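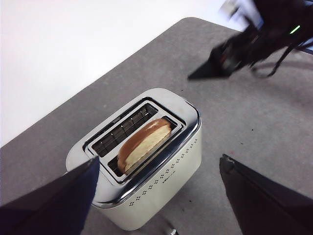

Ticket 361 - Toaster in the shared kitchen, lever not staying down
Site: Pastdale, first floor
Raised by: Nomvula Mokoena
Status: Open, waiting on part

Reported
The lever on the cream two-slot toaster goes down but comes straight back up. It happens with one slice or two. It was fine until the start of November. I have tried the other socket by the fridge and it makes no difference.

First reply, 9.40
Please unplug it, let it cool and empty the crumbs over the bin. Don't put a knife in the slots. Then try the lever again with no bread in, plugged in and switched on at the wall. The catch on this sort of toaster won't hold without power, so check the wall switch first.

Nomvula, 11.15
Crumbs emptied, there were a lot. Wall switch is on. With no bread in, the lever held 7 times out of 7. With a slice of the Magagula wholemeal it let go twice and held once. 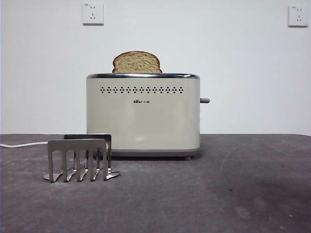 The slice sits high in the slot, so it is easy to see whether it has gone in straight. If it leans towards one end, take it out and put it back before pressing down. The Magagula loaf is cut thicker than the Drikum one we used to get, and a thick slice can drag on the guide wires. Please try one of the thinner slices and note what happens.

The toast rack can stay next to the toaster, but keep the lever side clear.

Nomvula, 14.05
Thin slice held four times, then let go on the fifth. Thick slice still bad. Also a faint buzz when it lets go.

Second reply, 14.30
The buzz points to the catch magnet and not the bread. I have asked Oltar for a replacement catch, their order number is 251. Until it comes please leave the toaster unplugged - don't hold the lever down by hand or tape it. The grill in the main kitchen can be used for toast, set to 200.

Next step: fit catch, test with thick and thin slices, close if it holds.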